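Learning Pages > Around the Building > The Restroom > Toilet Paper and Its Holder

How Does Toilet Paper Get on the Wall?

Most people use toilet paper every day and seldom think about it. Yet the roll, the holder and the wall behind them all have to work together. This page explains how a roll is made, how a holder keeps it in place, and what a person does when it is time to change it.

What is a roll made of?

Toilet paper is made from very small fibers, usually from wood or from paper that has been used before. The fibers are mixed with a great deal of water until they look like thin oatmeal. The mixture is spread over a moving screen, the water drains away, and a wide, soft sheet is left. The sheet is dried and wound onto a giant roll.

A machine then winds the paper again onto long cardboard tubes and cuts it into the short rolls we know. The rolls used in the Tremon school buildings have 165 sheets each. The paper is made to come apart in water, so that it can travel through the pipes without blocking them. Paper towels and wipes are made to stay strong when wet, and they should never go into a toilet.

Where is the holder placed?

A toilet paper holder is fastened to a wall beside or near the toilet. It must be easy to reach from the seat. If it is too far back, a person has to twist around. If it is too low, the end of the paper may drag on the floor. Walls need to be firm as well, for a holder is pulled many times a day.
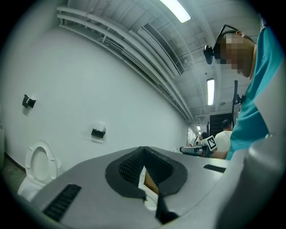

Our class measured the holder at school, and it was too high for the first graders. We wrote to the office and asked for a second one lower down. Can a wall have two holders?

Yes. A wall may have two holders at different heights, and many schools choose to do this. A lower holder helps small children, and a spare roll is useful when the first one runs out. An adult should always decide where the screws go – there may be pipes or wires inside a wall.

Before a holder is put up, the worker checks that the wall is flat and marks the height in pencil. At the Bullano Learning Center, the holders were set at two heights so that pupils and teachers could both reach them.
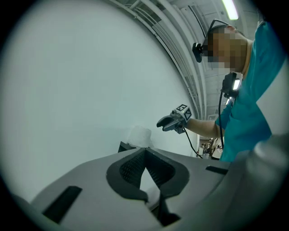

How is a roll changed?

There are several kinds of holder. Some have a rod with a spring inside. The rod is squeezed to make it shorter, the empty tube is taken off, and the new roll is slipped on. Others have an open arm, and the roll simply slides over the end. Some have a flat cover on top, which helps keep dust and splashes off the paper.

The steps for an open arm are short:

1. Wash and dry your hands.
2. Slide off the empty tube and put it with the paper recycling.
3. Loosen the first sheet of the new roll.
4. Slide the roll on and turn it gently to see that it moves freely.

A roll that is pushed on too tightly will not turn, and the paper will tear into small pieces.
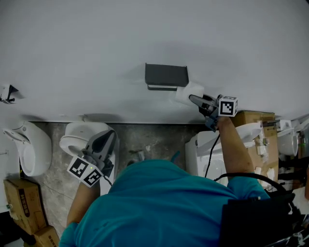 The paper may hang over the front of the roll or down behind it, close to the wall. Both ways work. Paper that hangs in front is often easier to find, while paper that hangs behind may be harder for a toddler or a cat to unroll.

Words to know

Fiber: a very thin thread, such as those found in wood.
Holder: the part on the wall that carries the roll.
Recycling: using old material to make something new.

Contact the Bullano Learning Center | © Bullano Learning Center, all rights reserved | Back to top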